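Notebook, containers and lids
March, afternoon

Finally got to the lids! I have been putting this off for the whole of the Listden job and now I can't believe I waited. Everything up to here was about the bodies (wall thickness, how they stack, whether they tip when half full) and the lid was just the gray thing you put on top. It turns out to be the best part of the whole container.

Started with the Bretel lids, the ones that push straight down. I did 20 closings in a row on one container, standing up, palm flat in the middle. It goes on with a lovely dull pop when it's square. When it isn't square you can feel it right away, one side drops and the other side rides up and sits on the rim, and pushing harder only makes the high side worse. What fixes it is starting over at the low side and walking your thumb around. I got really quick at this by the end of the run.

Then the same 20 with the Durrani lids, which have a softer seal. Much quieter, and they forgive a crooked start. But I don't trust them yet. Twice I thought one was closed, picked the container up by the lid and was left holding a lid. Rice everywhere (test fill is still rice, the 5 lb bag, and yes I swept).

Something I want to remember for the write-up: holding the body matters way more than I figured. With nothing steadying it, the container skates away across the tabletop as soon as the push is a little off center. One hand high up on the side, close to the rim, and it stays put. Hold it low and the top still wobbles, and the lid goes on crooked about as often as if you hadn't bothered. I'd like to try a rubber mat under it too, in case that does the same job as the second hand. Small ones especially.

Measured across the rims while I had the calipers out. Bretel body is 132 mm on the outside, and it is properly round, same number whichever way I turned it. Lovely molding. The Durrani body I have to do again, my readings wandered and I think I was squeezing it.

Also tried opening. Bretel wants a fingernail under the edge and a pull up, then it lets go all at once. Durrani peels. I like the peel a lot more, my nails like it more too.

Next:
- get the count up to 100 closings per lid and see if the pop on the Bretel changes
- rubber mat
- same again with the container full to the top, half full is too easy
- ask Grekirari if they still have the older lids with the deeper lip, would love a couple to compare
- redo Durrani rim, gently
- wipe the rims between runs, rice dust gets in there
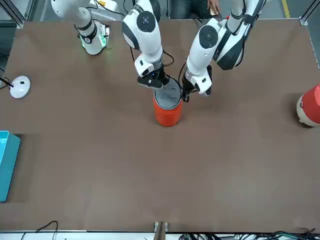

Orange-red container with the gray lid on, pushed from above and held at the side near the rim.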